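Diaries > Spring > Wednesday, late

Print this entry | E-mail this entry

Wednesday, nearly midnight

Still clearing the white table. I have been clearing the white table since March, which makes it the longest relationship I've had with a piece of furniture, not counting the couch in Plakadby that came with the apartment and had to be left there for structural reasons.

The rule this week is that everything on the table has to go somewhere else or be admitted to the household. I made up the rule on Monday night in the bath, where I do my best governing. By breakfast I had moved the mail from the table to the chair and felt like a new woman. By lunch I needed the chair.

The small black picture frame is the hard one. It has a pale gray picture in it with thin dark lines, branches I think, though I've also seen it as a map of a river and once, with a fever, as my own hand. I bought it at the Vevent flea market for 60 cents over what I wanted to pay, after a negotiation I'd describe as brief. It has never hung on a wall. It stands on things. I have 495 square feet and apparently not one nail's worth of commitment.

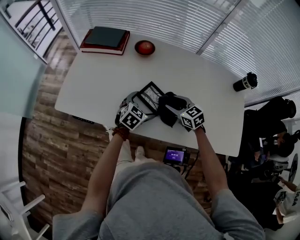

Then there are the books. Two hardcovers, a green one and a bigger red one, and the green one always ends up on top no matter who I think I'm going to read first. The red one is over 200 pages in before anything happens – I know this because I stopped there, in the fall, and have been telling people I'm "in the middle of it" ever since. Both stay. I'm not a monster, and also the shelf is full.

The little red bowl was for keys. It held keys for one evening. After that it held a button, a Meltero bus token and a cough drop with the wrapper half off, and tonight I tipped all of it into the junk drawer and put the bowl back, so now it can be for keys again. We'll see.

The black tumbler I keep finding on its side. I bought it to drink more water. I drink the same water as before, out of a mug.

And a crumpled black thing that I moved from one end of the table to the other twice before I dealt with it, meaning I put it on the doorknob. The doorknob is not covered by the rule.

Obi slept through the whole operation on top of the mail, which is back on the chair. He is a cat and weighs as much as a microwave, so the mail is his now. I read that a person makes 2,000 decisions before dinner. I made four and had to lie down.

Tomorrow the frame. Either a nail or the drawer. I've put the hammer out on the table so I don't forget.

Print this entry | E-mail this entry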